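Unit 6: Thermal Paths in Desktop Computers
11th July
Prepared by Hauwa Oyewole
2 comments | 6 shares

6.1 Heat sources

Nearly all electrical power drawn by a computer leaves it as heat. The processor and graphics card account for most of the load; the power supply adds its own conversion loss. For the worked problems, assume a total load of 400 W, all of it carried out by air.

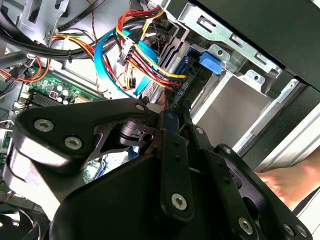

6.2 Airflow and temperature rise

At steady state the temperature rise of the air is

dT = P / (m * cp)

where P is the heat load in watts, m is the mass flow in kg/s and cp is 1005 J/(kg K). Volume flow is converted to mass flow with an air density of 1.2 kg/m3. Use the delivered flow, taken at the operating point -- free-air fan ratings will give a dT that is too low.

Cables and drive bays raise the flow resistance of a case. The operating point is where the fan curve crosses the resistance curve of the case. 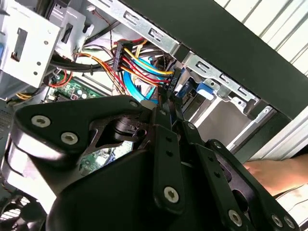 Fig. 2. Interior of an open desktop case.

6.3 Conduction at the processor

The path from die to air is treated as resistances in series: die to lid, lid to heat sink (through the paste), heat sink to air. Units are K/W. With 100 W at the processor and a total of 0.45 K/W, the die sits 45 K above the local air.

Paste fills the small gaps between two surfaces that are never perfectly flat.

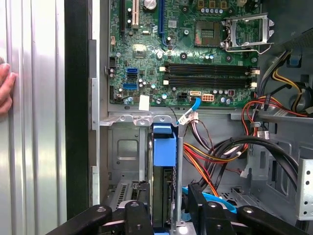
A thick layer is worse than a thin one, as paste conducts far less well than copper or aluminum. Mounting pressure matters for the same reason. Montoya's notes treat contact resistance as a constant; in this course it is a function of pressure, and Problem 4 depends on it.

6.4 Fan speed

Flow scales with speed, pressure with speed squared, and fan power with speed cubed. The Trilau fan in Problem 5 is rated at 2190 rpm. Find the power ratio when it runs at half that speed. 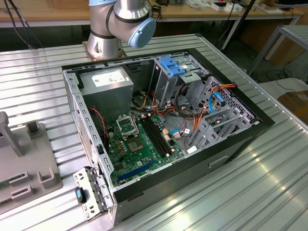 6.5 Reading and problems

Wouters, chapter 6, omitting the section on liquid cooling. Problems 1 to 5 are to be handed in on paper. Show units at every step. Questions on Problem 4 go to Alun Gwynne.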